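Ticket 542 - Fitted sheet rides up at wall side, marks on wall above bed
Site: Vaughan guest apartment, room 10
Opened by: Adeel Ghumman
Assigned to: Tharindu Uddin
Priority: Low
Status: Open, waiting for part

Monday, July 19, 2021 - Ghumman
The green sheet on the bed in room 10 will not stay down along the wall. It is smooth after making, then creases along the back edge once someone has slept on it. Same complaint was logged in December and closed without a fix. There are also small marks on the wall above the bed that do not come off with a dry cloth.

Reply - Uddin
Which sheet set is on it? Room 10 should have the Hondberg deep-pocket set. The Fandton set is shallower and has been mixed in with it on the linen shelf before. Please check the label in the corner seam, and strip the bed before measuring - the pad adds height.

Reply - Ghumman
Label says Fandton. Mattress and pad together are taller than the pocket, so the back corners hold only by the elastic. I remade the bed with the frame pulled out from the wall and tucked the back corners first. Better, but there are still shallow wrinkles at the back and on the right.

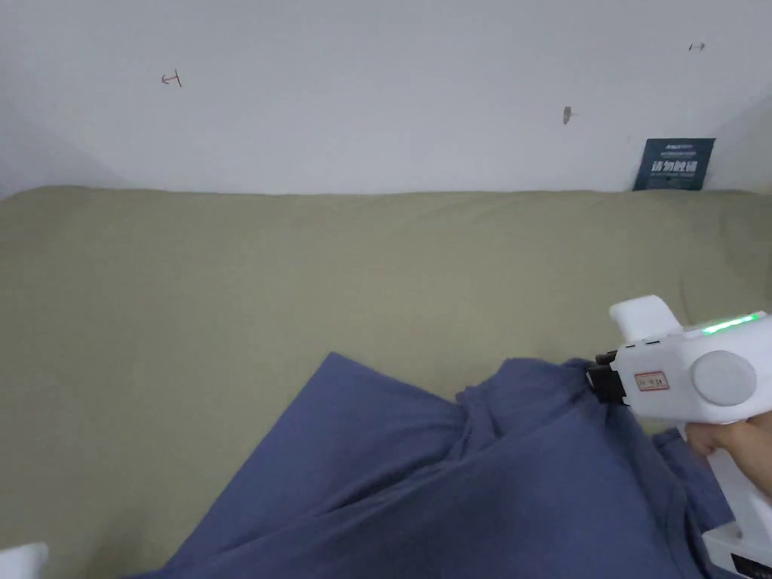

I have not tried washing the wall. One mark is reddish-brown and looks drawn on, like an arrow. The grayish-brown one could be residue or a chip in the paint, I can't tell which.

Reply - Uddin
Sheet: wrong size, no fault with the bed. Use the Hondberg set when it is back from the laundry. If it is not back by the next changeover, order a replacement from Prindent, item 112, and charge it to linen.

Wall: damp sponge, small drop of dish soap, no scouring pad. That paint is matte and goes shiny when rubbed. If the gray spot is still there afterward, treat it as a chip - fill, sand with 600 grit, touch up. Leave the card where it is for now.

Clothes should be off the bed before you start on the wall. Fold them and put them on the chair.

Reply - Ghumman
Understood. Laundry has no Hondberg set under room 10, so I have ordered item 112. Wall to be done at the same visit. Keeping this open until the new sheet is on.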